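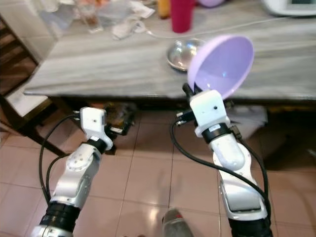 Partnership tax returns were the main business of my visit to Navarro's open day on a Tuesday in February. The firm looks after 103 partnerships, most of them small property and farming ones, and had invited clients and other accountants to see how the work is done. We started in the kitchen, which has a grey-and-white marble countertop and a pinkish-beige tiled floor, and went upstairs at 10.30.

Francine Fraser runs the partnership team. She took us through a return for Hondavora, a family business with three partners who changed their profit shares halfway through the year. Her team splits the profit by date and gets each partner to sign the split before anything is filed. Late signatures cause most of the delays, she told us. They now send the first reminder 30 days ahead.

Elibariki Obura then spoke on investment funds held inside partnerships. His point was that fund statements often arrive after the partnership's own figures are finished, so he keeps a list of the missing ones and works from estimates until they come in. He showed the list for Ramia, which ran to two pages.

There was a short session on fees after lunch. A simple return starts at 1000, more if there are overseas partners. I would have liked longer for questions. The next open day is at the Sukville office, and places are booked through reception.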